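Duda: a collection of household cleaning and laundry notes

Version of 2023-10-18
Kept by Ieuan Maddocks and Chie Honda

What this is

Duda is a set of 729 short written notes on how people look after the cloth things in their homes: tea towels, dusters, flannels, napkins, the good tablecloth that only comes out in winter. Each note was written by the person who does the job, in their own words, and we have tidied them as little as we could bear to. If someone spells "rinse" three different ways in one note, you will find all three in there.

We started gathering them in February, when Chie was trying to find out how her neighbours got turmeric out of linen and came home with nine different answers (two of which flatly disagreed about vinegar). It seemed a shame to let them go, so we asked a few more people, and then rather a lot more.

What's in the folder

notes.csv holds the notes themselves, one to a row, with a title, the text, the kind of cloth, and the job being done.
words.txt is a list of 274 household words and what the writers meant by them. Please do read this one first! "Dishcloth" and "tea towel" are used for the same thing by some people and would start an argument among others.
stains.csv pulls out the notes about stains, 200 of them, sorted by what was spilt.
CHANGES.txt says what moved between versions.

The kind of cloth is filled in for every note. The job is filled in wherever we could tell, and says "unsure" where we couldn't, which mostly happens when somebody drifts from washing into mending and back again in a single sentence.

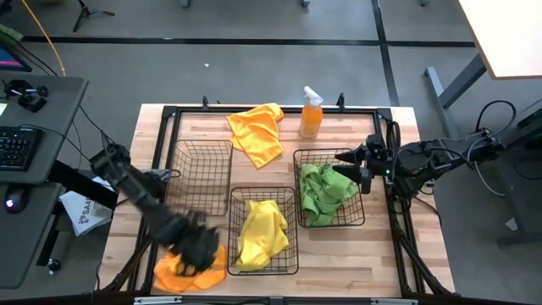
Wire baskets and coloured cloths on a wooden top.

How the notes were gathered

Most came in through a form on the Takine noticeboard, and the rest on paper, typed up by Ieuan over a good many evenings. We asked one question only: "How do you do it, and who showed you?" The second half brought in more than we expected, so there are plenty of grandmothers in here, along with one ship's cook and a landlady who boiled everything.

Names, streets and telephone numbers have been taken out. Nicknames for relatives have stayed in where the writer was happy with that.

Things to bear in mind

The advice hasn't been tested. Some of it is lovely and some of it will ruin a wool jumper, and we have not marked which is which. Please don't mix cleaning products on the strength of anything you read here.

The writers lean towards older people with a garden or a yard, so there is a great deal about washing lines and very little about shared machines or drying things in a small flat. We would dearly like more of the latter.

Notes longer than 300 words were split in two, and the second part carries the same title with a "b" after it.

Using it

You may copy, share and change the notes for anything you like, so long as you say where they came from. "Duda notes, Maddocks and Honda" will do nicely. If you find a mistake, add a line to CHANGES.txt with the title of the note and what you think it ought to say, and one of us will look at it, usually Chie.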